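Keeping a White Work Table Clean

A white top shows every pencil line and scuff, so it pays to wipe it down at the end of each job. Use a damp cloth with a drop of dish soap, then dry it with an old towel. Black rubber marks come off with a melamine sponge. Press lightly, as hard scrubbing leaves dull patches.

For dried glue, lay a warm, wet rag over the spot for 3 minutes and lift the edge with a plastic scraper.
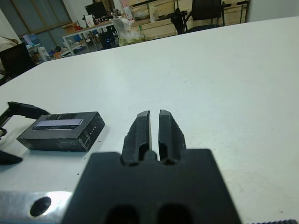
Ink is harder. Dab it with rubbing alcohol on a cotton ball and change the cotton often. Test a corner first if the top is painted. Mine is a Sollby, bought in November, and the finish has held up to alcohol so far.

Felt pads under heavy tools prevent most scratches. A pack of 25 lasts me a year or more.

Arvo Kinnunen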